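見学日

案内のはがきには「一月十五日(日)、見学無料、上履き不要」と刷ってあった。宛名は私ではなく、三年前に引っ越した前の住人である。転送するべきか一晩悩み、自分で行くことにした。無料という言葉には、宛名をうやむやにする力がある。

会場のトラーニアという会社は、終点のひとつ手前でバスを降り、乾物屋の角を曲がった先にあった。もっと銀色の建物を想像していたのだが、外壁はクリーム色で、二階の手すりに布団が干してあった。入口に立っていた男が「日曜なので」と言った。何の説明なのかわからないまま、私は「日曜ですからね」と答えた。

男は名札をつけていた。デクラン・コニーリー。日本語は私よりも丁寧で、スリッパをすすめてから、上履きは不要だったことを思い出し、すすめたスリッパをまた棚に戻した。

「本日の見学は、十三名様です」

廊下にはすでに十二名がいて、つまり私が最後だった。子ども連れの夫婦、揃いのウインドブレーカーを着た老人が二人、手帳を胸に抱えた学生らしき女の子。あとの人たちは、私と同じ顔をしていた。誰かのはがきで来た顔である。

最初に通されたのは会議室で、マドゥ・ジョシさんという女性が、会社の沿革を映しながら話した。沿革は短かった。トラーニアは以前トレルネスという名前で、その前はワテンビーという名前で、名前が変わるたびに事務机が減ったという。今は机が二つである。

「家の中の仕事というのは、工場の仕事より難しいのです」とジョシさんは言った。「工場では、ネジはいつも同じ場所にあります。家では、ネジは子どもが持っています」

老人の片方が深くうなずいた。心当たりがあるのだろう。

「そこで私どもは、まず人間が道具を手に持って、つかんでみせることにしました。機械はそれを手本にします。これまでに集めた手本が、四千件です」

「四千件で、何ができるようになるんですか」と学生が聞いた。手帳はもう開いてあった。

「筒をつかめます」

会議室が静かになった。

「ほかには」

「置けます」

学生は二行書いて、手帳を閉じた。私はこの会社に少し好感を持った。世の中の説明会というものは、たいてい筒の次に月が出てくる。筒をつかんで、置く。それだけ言って水を飲んだ人を、私は初めて見た。

子どもが手を挙げて、投げられるのか、と聞いた。

「それは八月の予定です」

八月には投げるのだ。子どもは満足して、父親の膝に戻った。

そのあと全員で二階に上がった。階段が狭いので、ウインドブレーカーの二人がどちらも先を譲り、譲り合ったまま踊り場をふさいで、しばらく列が止まった。コニーリー氏は下から「どうぞ」と言い、二人は同時に足を出して、また止まった。筒のことを笑えない。

実演の部屋は、部屋というより寝室だった。私は白衣と強化ガラスと、赤い大きなボタンを期待していたのだが、あったのは枕である。柄は、リボンをつけた丸顔の子猫だった。

「ガタ君がやります」とコニーリー氏が紹介した。ガタ君というのは機械の名前だと思って身構えたら、眼鏡をかけた青年が会釈した。正しくはンガタさんといい、最初の一音を日本の人がみな飲み込んでしまうので、本人ももう訂正しないそうだ。私は心の中でだけ、最初の一音を発音した。

ンガタさんは毛布の前に膝をつき、両手に黒い道具を構えた。茶室に入る人のようだった。

「始めます」 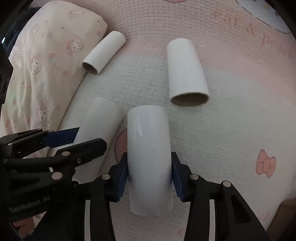

(写真:トラーニア見学会係)

筒は白かった。道具の先の紺色の当てものが、両側からそれを挟んでいた。誰かが小さく息を吸った。拍手をするべきなのか、十三人全員が迷っているのがわかった。茶会と同じで、作法を知っている人がひとりいればよかったのだが、あいにく全員が誰かのはがきで来ている。

「今のが一件です」とジョシさんがささやいた。

「四千一件ですか」と学生がささやき返した。

「いえ、見学の日のぶんは数えません。緊張が入りますので」

ンガタさんの耳が赤くなった。

手本に緊張が入ると、機械も緊張するのだという。家に来たロボットが、客の前でだけ筒を落とす。それはそれで家族らしいと私は思ったが、口には出さなかった。

毛布には英語が刷ってあって、読めたのは「FULL」と「HEART」だけだった。あいだに何があるのかは、最後まで確かめられなかった。胸がいっぱい、というようなことだろうか。転がった紙筒の口からは茶色い芯がのぞいていて、妙に見覚えがある。うちの台所の引き出しにも、いつか何かに使うつもりの紙筒がしまってある。何に使うのか、長年わからずにいた。

「やってみたい方はいらっしゃいますか」

いちばん早く手を挙げたのは子どもで、二番目は、自分でも驚いたことに私だった。

子どもはあっさりつかんだ。つかんで、八月を待たずに投げた。筒は老人の片方のウインドブレーカーに当たり、老人は「ほう」と言って、自分の手で拾った。実に滑らかな動きだった。ジョシさんが思わずといった様子で「今の、もう一度お願いできますか」と頼んだが、老人は照れてしまい、二度目はひどくぎこちなかった。緊張が入ったのである。

私の番になった。道具は思ったより指になじまず、筒は思ったより遠かった。箸を習った日のことを考えた。もちろん覚えてはいないのだが、母が向かいで手本を見せていたはずで、四千回では済まなかっただろう。私は右の筒を狙い、左の筒を倒し、最後に毛布の端をつまんだ。

「毛布も、つかめていますね」とコニーリー氏が言った。丁寧な人である。

帰りに全員が抽選券をもらった。私の券は二〇七七番だった。見学者は十三人しかいないのに、残りの番号はどこへ行ったのかと尋ねると、コニーリー氏は少し考えて、「ワテンビーの頃に、刷りすぎまして」と答えた。

当選者には後日、はがきでお知らせするという。住所を書く紙が回ってきた。私は自分の番地を書き、名前の欄で手を止めて、三年前に引っ越した人の名前を書いた。招かれたのはあの人なのだから、当たるとすればあの人だろう。

バス停では、老人が二人、互いに先を譲ってバスを一本逃したところだった。三人で次を待った。筒が当たったほうの老人は、手袋をした右手を膝の上で開いたり閉じたりしていた。

「あれは、筒だけかね」と彼が聞いた。

「置くこともできるそうです」

「ほう」

やがてバスが来て、二人はまた、どうぞ、と言い合い始めたので、私が先に乗った。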